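Work and Automation, session 5: who ends up teaching the machine?

Welcome back, and well done to everyone who got through the Tsoukalas reading (934 lines of interview transcript, I know, sorry!). Keep it handy, we'll need it on Wednesday.

Last time we did Pillby, where the packing line went over to robots and the packers became "minders". I asked you what they'd lost and most of you said pay. Fair enough, but look again at what they say themselves. They talk about pace – who sets it, who can stop it, whether you can have a chat while your hands are busy. Savvas Liapis calls this the quiet half of the job, and I rather like that.

Today's case is Buver. They kept 31 people on and moved two of them into what the firm calls demonstration work. You do a task by hand with a gripper, over and over, and the recordings go towards training a robot to do it. It's a funny sort of job. The skill is yours, but you have to do it slowly and the same way each time, and plenty of good workers hate that.

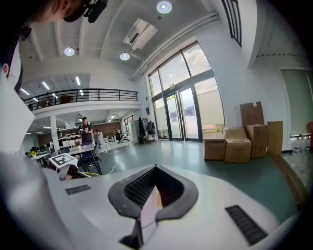 So is it a promotion? At Buver it came with a new title and no extra money until the second January. At Trokent the same work went to agency staff, who'd never done the original job at all, and the old hands were pretty cross about it. I'd like you to argue both sides in your groups.

For next time: write a page on a task you know well (making a bed, stacking a dishwasher, whatever you like) and mark the bits you'd struggle to show anyone. Bring it on paper, please!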